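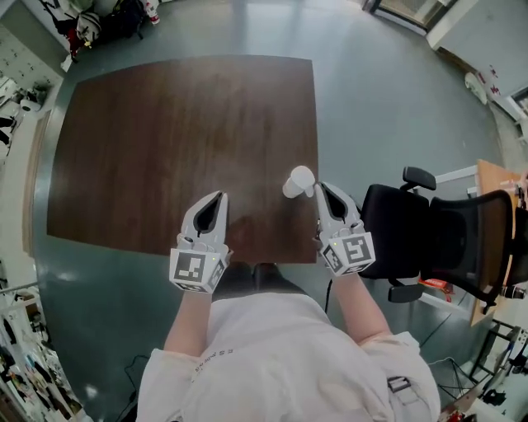 At the table, with a gripper in each hand.

Wurkance: second printing and revised rules

Sidholm is pleased to confirm that a second printing of Wurkance, the trading and exploration game for two to four players, will be available to members from April. The new printing is limited to 2000 copies. Orders placed through the members' page will be filled first, and any remaining stock will then be offered to shops.

Wurkance is set on the river Stullura, where rival merchant houses compete to open trading posts before the winter ice closes the water. Players draft crew cards, move their barges upstream and bid for contracts in the port towns. A full game lasts two hours, although a shorter course is provided for new players.

The rules have been revised following comments from members. The most significant change concerns the bidding round, in which tied bids are now settled in favour of the house with the fewest posts. The flood cards have also been reworded – several groups had read them as applying to barges already in port, and this was never intended. Owners of the first printing may download the revised rulebook free of charge and may request a set of replacement cards by post.

The Subramaniam Cup, our annual Wurkance tournament, will again be played under the full rules. Entries received after the rulebook is published will be taken as acceptance of the revised bidding round. Each player should bring a copy of the game if possible, and sleeved cards are permitted provided that the backs are plain.

Last season's tournament recorded 1121 completed games, and the results remain available on the members' page. Corrections to individual scores should be sent in writing, quoting the table number and round.

Members who ordered the expansion board separately need take no action. It will be sent with the replacement cards.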